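Limewash-Style Walls With Regular Flat Paint

Jul 28, 2024

I fell hard for those cloudy, chalky walls you see in old farmhouses, and I'm happy to report you can get very close with two cans of ordinary flat latex. I did our whole hallway this way in January and I still grin every time I walk through it!

What you need

Flat latex in your main color
Flat latex one or two shades lighter, from the same paint strip
A wide, soft block brush (mine is an old Dekora one, a bit floppy, perfect)
A spray bottle of plain water
Clean cotton rags
A bucket for thinning

Base coat

Patch, sand, wipe down. Roll on the main color and let it dry overnight. Two coats if the old color is dark. Don't fuss over roller marks, they'll disappear under the next layer.

Mixing the wash

Put one part of the lighter color in the bucket with one part water and stir it well. It should run off the brush like whole milk. If it clings like yogurt, add another splash. Mix more than you think you'll need, as matching a second batch is a real pain.
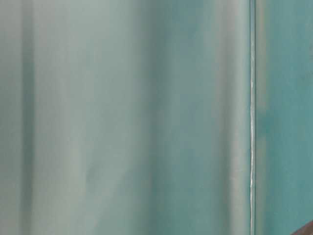
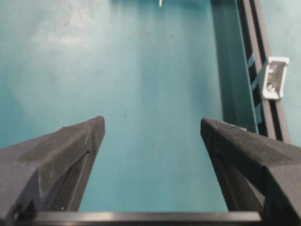

Before any of this goes on the wall, paint a piece of poster board and live with it for a few days. Move it around the room, morning and evening, and look at it next to the floor and the trim. Blue-greens are the ones that will surprise you. The teal-blue surface in the second photo goes to a washed-out aqua where the glare hits it and a much deeper turquoise lower down, and a wall across from a window can play the same trick. So pick your lighter shade with that in mind – a small step between the two colors is plenty.

Brushing it on

Work in patches you can reach without moving your feet. Mist the wall lightly, load just the tips of the brush, and go in loose X strokes, changing direction all the time. While it's still damp, dab the edges with a rag so they fade out. Start the next patch right away and overlap into the soft edge.

Stop before you think you're finished! It dries lighter and cloudier, and you can always add another layer tomorrow. My friend Suqin Zheng did three thin layers in her dining room and it has such lovely depth.

Fixing mistakes

Drips: brush them out with a damp brush while they're wet.
Hard lines: mist, wait a few seconds, rub in circles.
Too pale: thin some of the base color the same way and go over it – I did this behind the coat hooks and it's now my favorite spot.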